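Search this notebook
Type and press enter

31 Mar 2022

Picking up from where I left off on the Rostham share structure. I finally got through the whole prospectus last night, all 279 pages of it, and I have a lot of notes, so bear with me (or skip to the bit on Amlow if you only care about dividends).

The short version is that buying Rostham on the exchange doesn't get you a piece of Rostham the operating company. You get depositary receipts, each one standing for two ordinary shares in a holding company called Roltana, and Roltana has a set of contracts with the people who own the licensed business. I drew it out three times before the arrows went the right way!

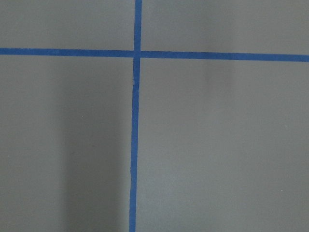 Blue tape crossing on gray.

The contracts are where it gets fun. There's a loan agreement, a service agreement that moves the profits up to Roltana, and a power of attorney over the votes. The service fee gets reset every year by the board — and the board is picked by the founders' partnership, so outside holders have no say in it at all. I had that wrong in my March draft. Fixed now.

Struan Moffat thinks I'm making too much of this. His point is that the founders hold most of their own money in the same receipts, so they'd be hurting themselves if they squeezed the fee. Fair enough, but page 194 says they can pledge those shares to a bank, and I'd want to know how many are pledged before I relaxed about it.
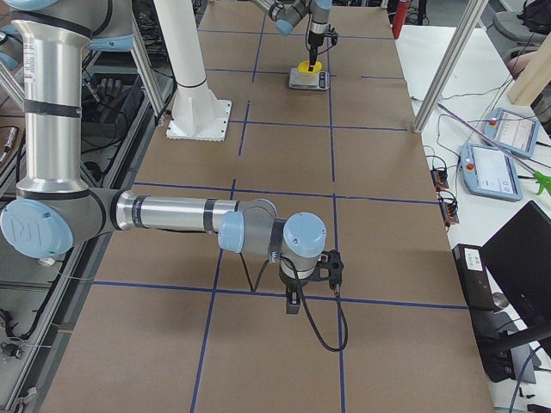

Table with cardboard, tape grid and two arms.

Amlow next. Same idea, simpler paperwork. It pays a dividend, but the depositary bank takes its fee out first and there's withholding tax before that. I ran it on a pretend holding of 1500 receipts and the gap between the declared amount and the cash landing in the account was bigger than I'd guessed. Put the worksheet in the shared folder, second tab.
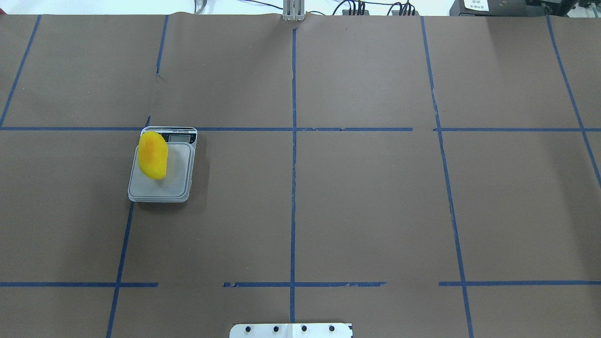
Position size is the part I still haven't settled for Rey, the third name on the list. My old rule was equal dollars in each one, which ignores that Rey trades over 111 times earnings and the other two are nowhere near that. Equal dollars is like dividing a tabletop into a grid with blue tape and deciding everything gets one square, when even a little kitchen scale set down slightly askew ends up lapping over the line. So I'm going to try sizing by how much I'd lose if the contracts were thrown out, and let the dollar amounts come out uneven. No idea yet if the numbers will look sane.

To do: ask Struan for his Rey model, check the pledge disclosure, reread the tax note for Amlow.

Recent entries
Depositary fees, first pass
Why I sold half of Amlow
Voting rights and who has them
Currency notes, March

Contact | Copyright 2022 | Back to top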